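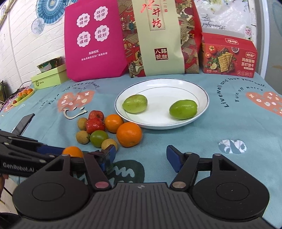
Home Reports Grants News Contact

Mulleda Shared Table – progress report to the Carrasco Fund

April 24, 2018

Thank you again for your patience while we got this one together. We had hoped to send it in February, but the hall's hot water system had other ideas, and by the time the plumber had been and gone we thought we might as well wait and give you a proper picture of the whole term.

The short version is that the fruit table is going well. When we first wrote to you we proposed something quite modest: a cloth, some plates, a bit of fruit set out before each session so that people coming through the door at Mulleda would have something to look at, pick up, talk over and eat. We have now run 16 sessions on that pattern and it has become the part of the morning that regulars ask after if we are slow setting up.

We have kept to the idea of mixing the familiar with the less familiar. Apples, oranges, mandarins and cherry tomatoes everybody knows. Longans and green jujubes were new to a fair few of our families, and old favourites to others, and that has turned out to be a lovely way of getting people chatting who had only ever nodded to each other over the urn. One grandmother explained to a whole bench of children how to crack a longan with your thumbnail, and we have not had one left over at the end of a morning since. The jujubes took a bit longer to catch on. We started putting just a couple on the white plate in the middle, away from everything else, and they get noticed far more there than they ever did in a full bowl.

The light blue tablecloth has earned its keep as well. It has hearts and cartoon shapes all over it and lettering that tells you to live well, love yourself and turn off worry, and the early readers like to sound the words out between the apples. We did wonder whether it was a bit busy for a sorting activity, but the children seem to find their way past it without any trouble, and it hides a mandarin stain better than the plain one did.

Sorting is now a settled part of the session. The children group the fruit by kind, then by size, then have a go at moving pieces from the cluster to the plate and back again. The little tray for the small fruit has been a good addition, as cherry tomatoes do like to roll – we lost a good many under the piano in the first weeks. The older ones have asked for something harder, so next term we will try pairs and simple patterns.

On the money side, we are within budget. Flusik, our fruit supplier, has kept the box price steady, and Ratora printed 100 recipe cards for us, all of which have gone home with families. We would like to print another 100 with the longan and jujube pages added. The one line running a little over is cloths and plates, mostly down to breakages, and we have covered it from the tea money.

There have been things we would do differently. Our first orders were too big and we gave away a lot of soft oranges. We now buy smaller and more often, which means an extra trip but far less in the compost. We also underestimated how long setting up takes when you want the table to look nice, and we have moved the opening of the hall forward to suit.

We have 6 sessions left under the present grant. In those we plan to bring in whatever is in season, try the pattern sorting, and ask families what they would like to see on the plate. A full set of accounts will follow with the final report. You would be very welcome to drop in on any of the remaining mornings, and we would be glad to put the kettle on.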